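Textile Reuse Pilot, Plosside — Progress Report
Prepared by Brijesh Uniyal for the Holroyd Fund
22nd April

1. Collection
Household collection in Plosside is running on the agreed schedule. To date 271 homes have returned a completed sorting form, against a target of 180. Small mixed items remain the slowest category to grade, as knits and mesh cloths need separate handling.
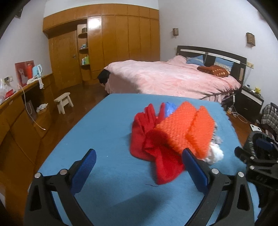
2. Grading and storage
The Tirkau store is in use. Shelving was fitted under budget — the balance of 50 dollars has moved to labels. Pelora, the stock database, still rejects entries with two fiber types. A fix is due from the supplier.

3. Next period
The second grant payment of 3000 dollars is requested on the existing terms. Grading rules will be revised before October, and the revised text will be sent to the Fund for approval.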